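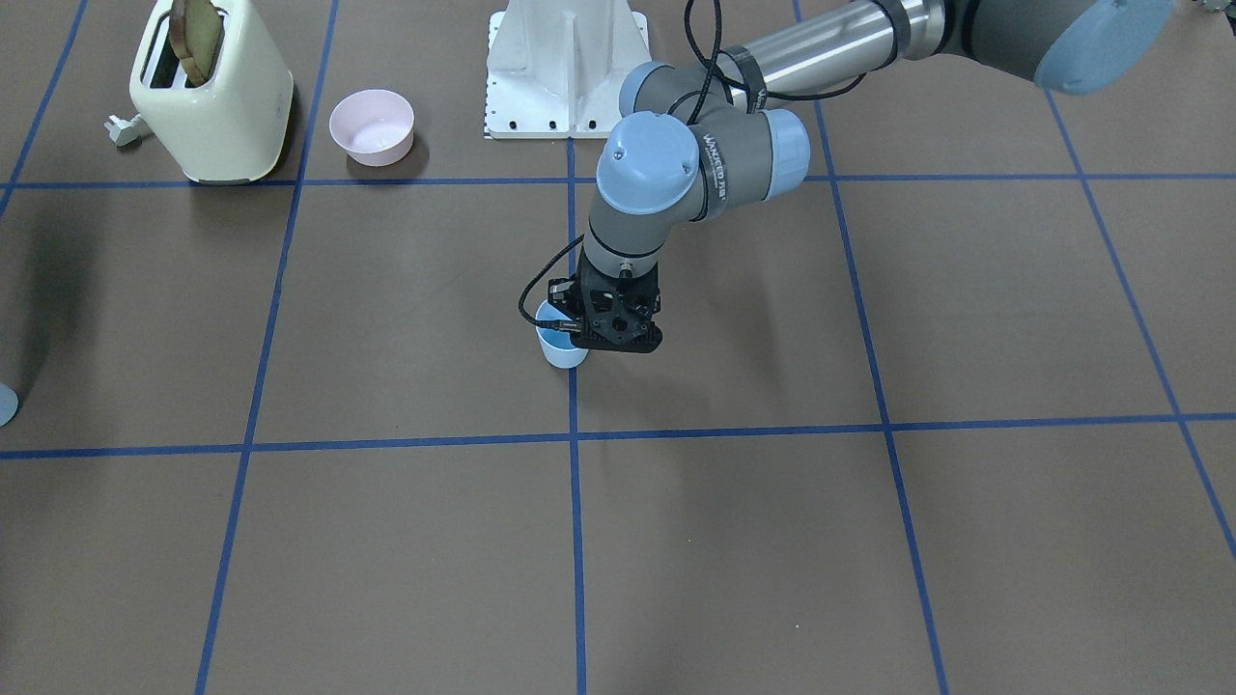

3 min read

Breakfast service automation at the Losance canteen: progress report to the Kabbaj fund, October

The fund asked for a plain account of where its money has gone and what has changed for the canteen staff. The short version is that the arms can handle cups, the staff are no less busy, and I would not yet support the second half of the grant being released on the original terms.

Work since the last report

Brotetti's engineers have kept to the tabletop stage. The bench is marked out in blue tape so that everyone can say which part of it they mean, and the practice items are the sort of thing we use at breakfast: light blue cups, a bowl, a toaster with bread in it. Most of the hours have gone on picking up a cup by the rim and putting it down in the right place. I accept that this is harder than it sounds. It is also a job our morning team does without looking, usually while talking to someone.

The proposal promised five tasks by this point. Four have been attempted, and the one left out is clearing used crockery, which the staff put first when we asked them. Brotetti would like to swap it for sorting clean cups. I have not agreed to that, and I'd ask the fund not to agree to it either without hearing from the people who do the clearing.

What it has meant for staff

The canteen serves 400 breakfasts on a full morning. None of them has yet involved a robot, so any talk of time saved is a forecast. What we do have is time spent. Each practice session takes a member of the kitchen team away for 15 minutes to set out the items and answer questions, and that time comes out of the quiet spell before seven, when the prep gets done.

Zineb El Fassi, our morning supervisor, has kept a notebook of these sessions and has let me quote from it. "They ask me how I know a cup is safe to let go of. I don't know how I know. I have started dropping things since they asked." She is not against the project. She has pointed out twice that the early shift is hard to fill and that help with lifting and stacking would be welcome. Her worry, which I share, is that the shift will be cut first and the help will come later.

Two of her team have asked in writing whether their hours are safe after the trial. The proposal says staff will be "freed for customer-facing work". There is no budget line for that work and no description of it. I have told them I don't know, and I would like to be able to tell them something better.

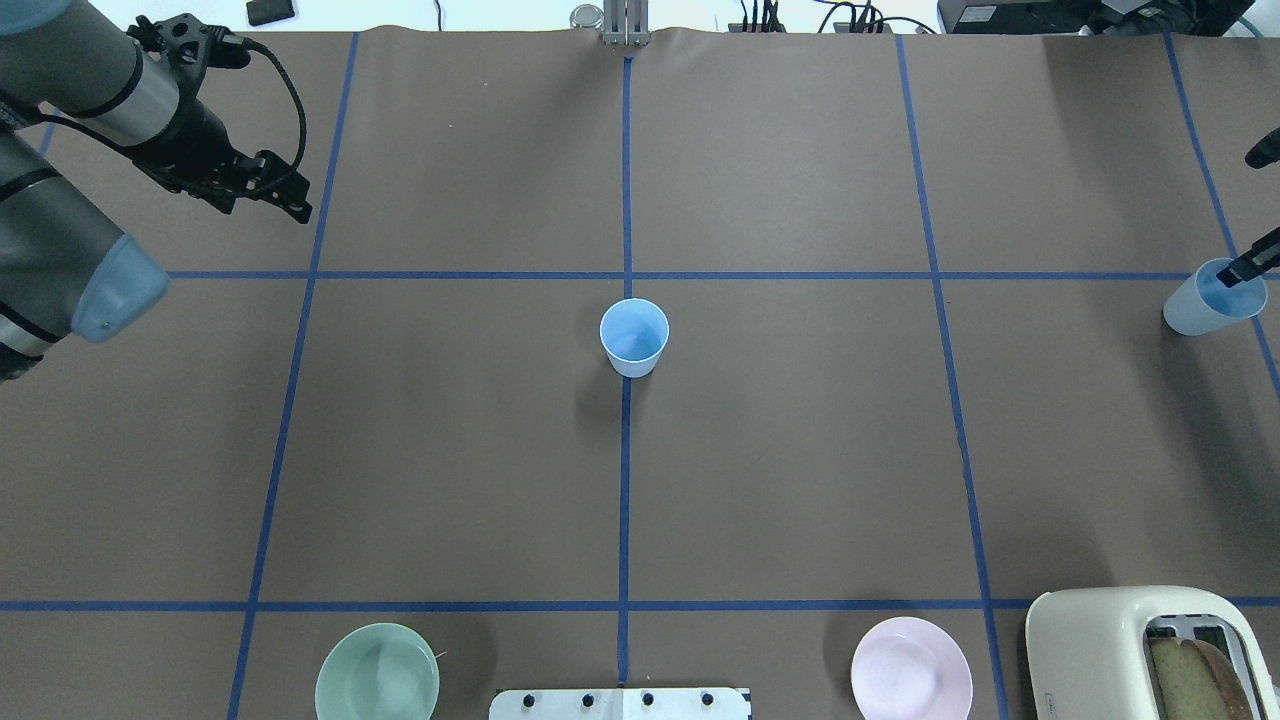

Spending and equipment

Spending is within the agreed total, though the split has moved. More has gone on engineer time and less on training for our own people, who were meant to be learning how to stop, reset and clean the equipment. No one on the kitchen side has had that training. Until they have, I will not have the arms anywhere near service.

Tivunton has sent a draft maintenance contract. It covers call-outs but not mornings before eight, when we would need them. I've sent it back.

Requests to the fund

1. Hold the next payment until crockery clearing is back in the plan with a month against it.
2. Move the unspent training money to the kitchen's own budget, so that cover can be paid for while staff attend.
3. Ask Brotetti to log failed attempts as well as good ones. At present we are sent only the good ones – and a dropped cup is what my staff would be sweeping up.
4. Put in writing that no early shift hours will be reduced during the trial.

I will report again once the first two points have been answered.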